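Clukton Town Council

Clukton Town Council is the lowest tier of local government in Clukton, and I've been writing up its history on this site for longer than I care to admit. It has 12 seats, split between two wards, Upper and Lower, and everyone is elected together every four years in May.

The council grew out of the old parish vestry, which met in a room over the corn store and argued mostly about drains. (I love the drain minutes – they go on for pages!) It looks after the allotments, the cemetery, the bus shelters and the market square. Roads and schools belong to the county, though you'd never guess it from the letters people send in.

The best-known row in its history is the Rovbridge boundary dispute, when 200 households on the east bank asked to be moved into the neighbouring parish. Ludmila Sokol, then leader of the independents, spoke against it for most of an evening and the motion fell by two votes. I still think she was right, but my neighbours on the east bank don't. 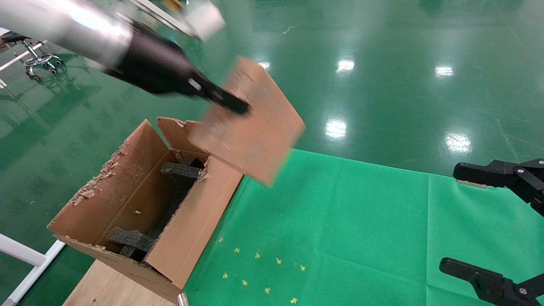
Who chairs the council?

The town mayor does, chosen by the councillors from among themselves at the annual meeting in May.

Mehwish Orakzai held the post twice and brought in the public question slot at the start of each meeting, which has stayed ever since. Corey Te Moana followed her and moved the meetings to the library – much warmer, and you can hear what's being said at the back. The standing orders were last revised on 2021-04-19, mainly to tidy up the rules on co-opting members when a seat falls empty between elections.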